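Speaker notes – Verifying claims about student groups: what a small newsroom can do
Severin Kofler
Monday, October 3, 2016

Slide 1. Title
Introduce self. Political desk, Drutis, six years covering the interior ministry and the two houses of parliament. Say up front that the talk covers method and that names of students are left out. Questions at the end, except on terminology.

Slide 2. The statement
In May the deputy minister read a list into the record. The list named groups at the Thaler campus and said they were receiving funds from a banned party. No documents were attached. The press office repeated the claim the same evening with one change: "receiving funds" became "have been offered funds." Read both versions aloud. Pause on the verb.
The change matters because the first is an accusation against the groups and the second is an accusation against whoever made the offer. Most outlets ran the first version. Ours did too, for part of an evening, until the night editor compared the two texts.

Slide 3. What we had to work with
Three kinds of material. The public register of associations, the campus budget filings, and the transcript of the sitting. We requested the ministry's underlying file under the access law and were refused on security grounds. The appeal is pending – do not speculate if asked.
The register held 974 entries for the district. After removing dissolved groups and duplicates under older spellings, 290 had any link to the campus. That is the set we worked from. The cleaning rules are in the handout.

Slide 4. Matching
Matching was done with Dimix, which compares names after stripping accents and legal suffixes. It produces false matches on short names. Every match was then read by two people working separately. Where they disagreed, the entry went to a third reader and was marked.
Explain the marking column. Someone always asks.
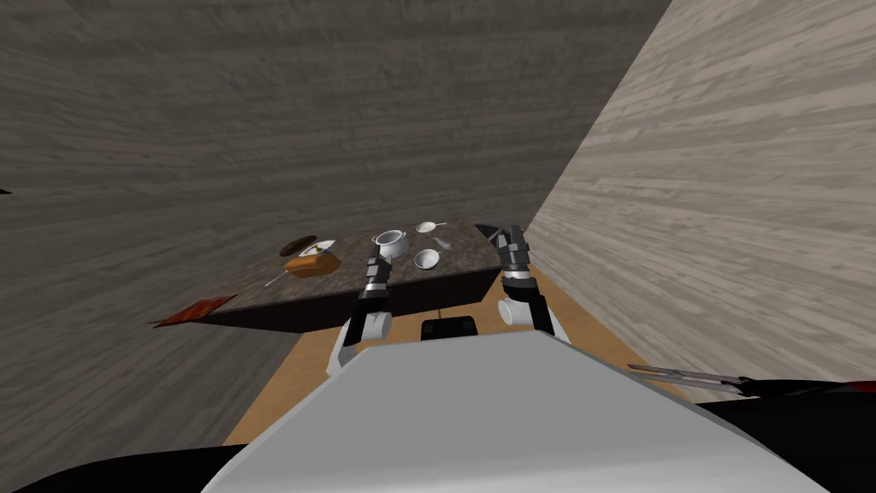
Slide 5. Simulated robot, both arms raised to the tabletop.

Slide 6. Results
Nearly 50 of the matched groups had filed complete accounts for the period named in the statement. In those accounts we found no payment from the party or from any entity registered at its addresses. State the limit clearly: filed accounts show what was declared. Cash is outside the method.
Two groups on the minister's list could not be located in the register under any spelling. We reported this as "not found in the register." An early draft said "do not exist," and the lawyer struck it. Correctly.

Slide 7. The responses
The rector's office denied the claim in writing and asked for the list to be withdrawn. The ministry said it stood by the statement and did not say which version. We printed both replies in full below the article. Length was a concern but we had been told before that we shortened denials more than accusations, and when we checked our own archive the complaint was fair.

Slide 8. Contacting the groups
Same five questions to every group, same deadline, sent from one address. Log each call, including unanswered ones. Students were offered the choice of replying as an organization. Do not publish a home address even if the register does.
Odow hosts the call log. Access is limited to the reporters on the story and the editor – mention that the export goes to paper once a week.

Slide 9. Corrections
Two so far. One misspelled group name, one wrong filing year. Both are listed at the top of the article with the time of the change. Show the wording. Skip if running late.

Slide 10. Handout and contact
Handout has the cleaning rules, the question sheet and the access request template. Copies by the door. Leave this slide up during questions.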